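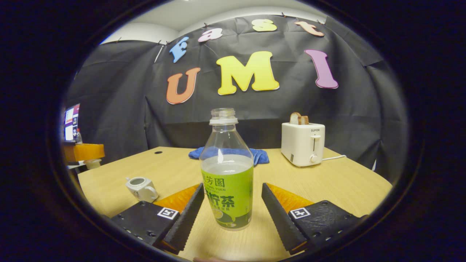
# What People in Dunleavy Drink in the Afternoon

I picked this topic because I drink way too much sweet tea, and I wanted a project where I could talk to people instead of sitting in the library all February. My partner was Rimantas Siliņa, who only drinks black coffee and thinks the rest of us have a problem. (He might be right!)

## How we did it

We made a short survey and left paper copies in the student lounge and at the Arkum Street bus stop shelter. We asked what people buy between lunch and dinner, where they get it, and what makes them choose it. Then we talked to 9 people for longer, mostly while they waited for the 4:15 bus, so some of those talks ended pretty fast.

Our first version had a question that asked "Do you like tea or coffee and why?" and people kept answering only half of it. Aisyah Simanjuntak from our section pointed out that it was really two questions — we split it up and the answers got a lot better. We had to throw out the early sheets, which hurt.

## What we heard

Bottled tea came up more than I expected, and lemon was the flavor people named first. Most of them weren't comparing brands at all. They grabbed whatever was cold and closest to the register. One woman told me she'd bought the same tea for years and couldn't tell me the name of it, just the color of the label.

Coffee drinkers were pickier. They had a place, and a usual order, and they would walk six blocks for it even in the slush. Rimantas got very smug during these interviews.

Price mattered less than I guessed it would, except with first-year students, who brought it up right away. Two of them refill a bottle at home and only buy a drink when they forget it.

## Things I'd change

The bus stop was a bad choice for a cold month. People had gloves on and didn't want to write! I'd also ask about sugar next time. Several people brought it up on their own and I had no good place to put it, so those notes are squeezed into the margins of my sheets and are in the appendix as I wrote them.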